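# Why Is Hair Curly, Straight, or Somewhere in Between?

Look around your classroom or the bus or your own dinner table, and you'll see hair doing all sorts of things. Some of it hangs straight down like rain. Some of it makes waves, some of it makes springs, and some of it makes coils so tight you could hide a pencil in there. So who decides? Your hair does, before it even pokes out of your head!

## It starts underground

Every hair grows out of a tiny pocket in your skin called a **follicle** (say it like this: FOL-ih-kul). A follicle is a bit like the soil a plant grows in, except it's shaped like a little tube. At the bottom of the tube, your body makes new hair cells all day and all night. The new cells push the older ones up and out, and that is what "growing" means when we talk about hair.

The shape of the tube matters a lot. Straight hair usually comes from a follicle that is round and points straight up. Curly hair usually comes from one that is curved under the skin, a bit like the letter J. The hair takes on that bend while it is still soft, and then it hardens on the way out. By the time you can see it, the curl is already built in.

Think of squeezing toothpaste or frosting through a nozzle. Change the nozzle and you change what comes out — your follicles are the nozzles!

## What's a hair made of?

Mostly **keratin**, a tough protein. Your fingernails are made of it too, and so are cat claws, horse hooves, bird feathers, and the horn of a rhinoceros. You and a rhino have something in common. Isn't that great?

Inside each hair, the keratin is packed into long, thin strands, and the strands are held to each other by tiny links. Some links are strong and last as long as the hair does. Others are weak, and plain water can undo them. When you get out of the pool, the weak links let go, the hair gets heavy, and curls stretch out longer. As the water dries up, the links join again and the curls spring back.
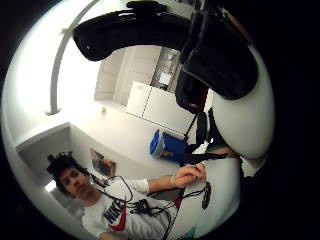

My curls get huge when it rains and my sister's hair just goes flat, wrote Kinnear, and can you please explain why we don't match even though we have the same parents?

We sure can, Kinnear! On a damp day the air is full of water that you can't see. Hair soaks some of it up, and those weak links start to come undone and join up in new places. Curly hair often puffs out, and the name for that is **frizz**. Straight, fine hair may just get a little heavier and lie down.

As for not matching, hair shape is passed down from parents in your **genes**, the instructions inside your cells. There isn't just one curly gene, though. Lots of genes work together, and you and your sister each got your own mix. It's like two people scooping from the same big bowl of trail mix and getting different handfuls.

## Can hair change its mind?

Yes! Plenty of babies are born with straight hair and have ringlets by the time they start school. Other kids are curly at two and wavy at 11. Hormones, which are messages your body sends around in your blood, can change how a follicle works as you grow up. Cutting your hair won't change its shape for good, because scissors never touch the follicle.

## Try it: the ribbon test

You'll need:

- a strip of paper as long as your hand
- a pencil
- a ruler

1. Hold the paper strip flat. This is your straight hair.
2. Wrap it tightly around the pencil and hold it there while you count to 28.
3. Let go and slide the pencil out. Now you have a curl!
4. Measure the curl from end to end without pulling on it, then stretch it out gently and measure again.

The second number is bigger, but the paper didn't grow. The same thing happens with real hair, and grown-ups call it **shrinkage**. A curly hair and a straight hair can be exactly the same length and still stop in very different places — one at the ear and one at the shoulder.

Now wrap a fresh strip around something fatter, like a marker or a broom handle. What kind of hair did you make this time?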